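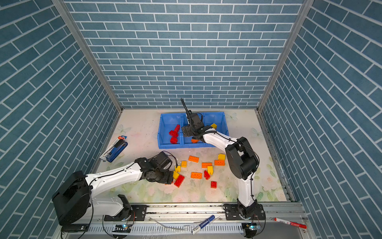

Destatitz opens new block sorting corner for families in October

Destatitz, the neighborhood toy library, will open a sorting corner for families with small children in October. The corner is the result of four months of work, and it was planned together with the parents who borrow from the library. In it, toy building blocks are spread on a pale mat with a soft print of flowers and leaves, and they are put away by color in a blue plastic bin with three compartments. The walls have a blue brick pattern.

"Many parents told us that the tidying is the hardest part of the play," said Rakiya Okonkwo, director of Destatitz. "We wanted to make it a part of the game. When a child knows where the red ones go, the evening becomes more calm for everybody."

The library now has 350 members. In a survey made in spring, 63 percent of the families who answered said that blocks are the toy they borrow most often. The same families asked for simple storage that they can repeat at home without buying a full set of furniture.

For this reason Destatitz will also lend sorting kits. Each kit contains one divided bin, a floor mat and a bag with about 200 blocks. Members can keep a kit for three weeks. The kits were prepared by Hayley Hebden and Volodymyr Semeniuk, who are also responsible for cleaning and checking the toys after each return.

"We tried bins with more compartments, and the younger children mixed everything," said Mr. Semeniuk. "With three they understand quickly. Blocks of other colors can go in the bag."

The corner will be open every afternoon from 2 p.m. until closing. Entrance is free for members, and visitors may come one time before they decide on a membership. Children must be accompanied by an adult. Shoes should be left at the door of the room.

Places for groups from kindergartens are limited and must be reserved in advance. For reservations and press questions, please contact Kelly Birkett at the Destatitz front desk.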